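Bins and trays on the white table: a small gallery

My name is Alžběta Kolář and I keep this part of the Wirnari pages, where we show how small parts are sorted and put away. People sometimes write to me that they would like to see more of the table and less of the theory, and I understand them well.

Our parts list for the Grelirholm order has 247 lines. Of these, 164 are already sorted and have their own place on the shelf. The black tubes and cylinders are always the most difficult for me. They are all black, they differ a little in height, and on a dark surface I lose them at once. On a pale table with bright containers it goes much better — the eye finds the black shape immediately.

I wrote the lines with the pictures short. If you would like to know more, the notes further down the page are longer.

The short black cylinder with the open rim, and the yellow bin.
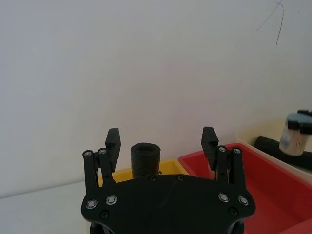 The row of containers on the pale tabletop. The red bin, the yellow bin and the beige tray are all in it.
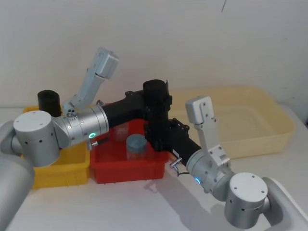 One black cylinder held upright, with the cream-colored tray behind it. Look at the red mark on the top face. The red bin in the corner has a translucent bag inside.
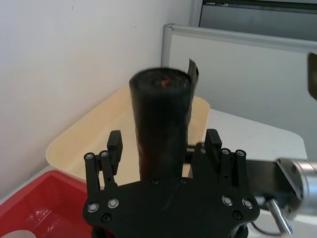
Page last changed: 23rd April

Notes to the gallery

About the colors. When I started, I wanted every container in the same gray, as it looked more serious to me. This was a mistake. After one week we had black parts in three wrong places, and I needed an afternoon to put them right. Now each color has one meaning, and the meaning is written on a card on the wall of the storeroom in Inville. Yellow is for parts that still wait for a decision. Red is for packing leftovers and other things which leave the room. The light tray is for parts that are approved and go on to the shelf.

About the bag. A bag in the red bin is a small thing, but I recommend it. Before, we turned the whole bin over and then we had to wipe it out. With a bag you only lift, tie and put in a new one. I prefer the see-through kind, so that I can check if a good part fell in by accident. In February I found 2 end caps this way, and both of them were from the Van der Linden set.

About standing and lying. I ask everybody to put the cylinders down standing, with the open end up. A lying cylinder rolls, and when it rolls it usually goes under the shelf, where it is hard to reach. A tray with a raised rim helps also, but it does not help when the tray is already full.

About marks. We make small marks in color on some parts, so we know later which side was looked at. I was asked if a paper label would be nicer. On flat parts, yes. On a round part the corners of the label come up after some days and collect dust, and then it looks worse than no label at all.

The next gallery will be about shelf number 151, where the long parts are. I still have to write the text for it, and I write slowly in English, so please have patience. If you find a wrong word on this page, you may tell me — I correct it gladly.

Back to: Colored bins, Shelves, Parts list for Grelirholm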